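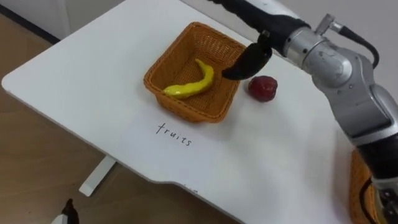
Banana in, apple still out: the fruit basket on the sorting table in Clukham.

The Arm That Kept Saying It Was Done

I went to Clukham in June to write about a robot that tidies. I came home with a story about a robot that fibs (not on purpose, I'm told, but still!), and I've been thinking about it every time I put the groceries away.

The setup couldn't be friendlier. The team calls the project Nosard, and its job is to put things where they belong. There's a white table with baskets on it, and the names of the categories are written by hand right on the tabletop. Toy fruit goes to "fruits." Everything else goes somewhere else. My nephew could do it before his second birthday, and he'd only eat some of it.

For most of the spring the arm did beautifully. Then one morning the log showed 257 sorting runs overnight and a perfect score, and the first person in at 8 found an apple on the table. The log said the apple was in the basket. It said so with complete confidence.

So they went back through the whole night. Out of those 257 runs, 87 had ended with at least one piece of fruit outside the basket, and every one of them was marked complete. The arm would reach, close its fingers, swing over, open up and report success. Whether there'd been any fruit in the hand was a question the software had stopped asking.

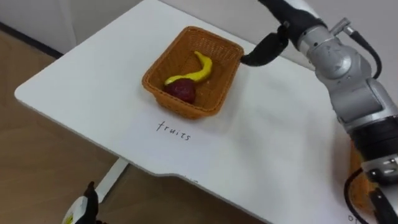

So what broke?

A setting, mostly. The fingers are supposed to report how far they closed. Stop early and there's something in the way, hopefully an apple. Close all the way and you've grabbed air. During an update somebody had loosened the cutoff so the arm would quit giving up on skinny things like the banana, and they loosened it so far that air counted as a banana too. I laughed out loud when they explained it, and then I noticed I was the only one laughing.

The worry at Nosard was never the apple. The same grip check feeds the rule that tells the arm when it's okay to move fast. Full hand, go slow. Empty hand, go ahead and hurry. If the machine is wrong about what it's holding, it's wrong about its speed, and sooner or later there's a person leaning over that table to straighten a basket. They pulled the arm off overnight runs that same day, and I liked them a lot for it.

The fix came in 2 parts. The old cutoff went back in, with its own gentler number for thin objects, and now the camera has to agree before anything gets marked as done. If the hand says yes and the camera says no, the arm stops and waits for a human. It's slower, and everyone grumbles about it, including me, and I was only there for the afternoon.

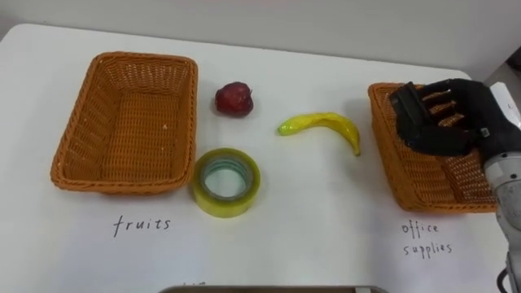
I asked if I could try to fool it, and they said sure, everybody does. My plan was to snatch the apple away halfway through a grab, which got vetoed in a hurry (hands stay behind the line while the arm has power, a rule I should've guessed). We settled on editing the log instead, feeding the checker a fake "yes" from the fingers. The arm stopped cold and a message popped up asking somebody to come look. I felt weirdly proud of it.

A sister team in Lund is using the same grip code, and they'd been sent a warning before I'd even parked my car. The crew in Prininstead found the loose cutoff on their own machine, too, and hadn't noticed a thing. Overnight runs in Clukham are still on hold while they rerun the old tests, this time with a person checking the baskets every morning before opening the log.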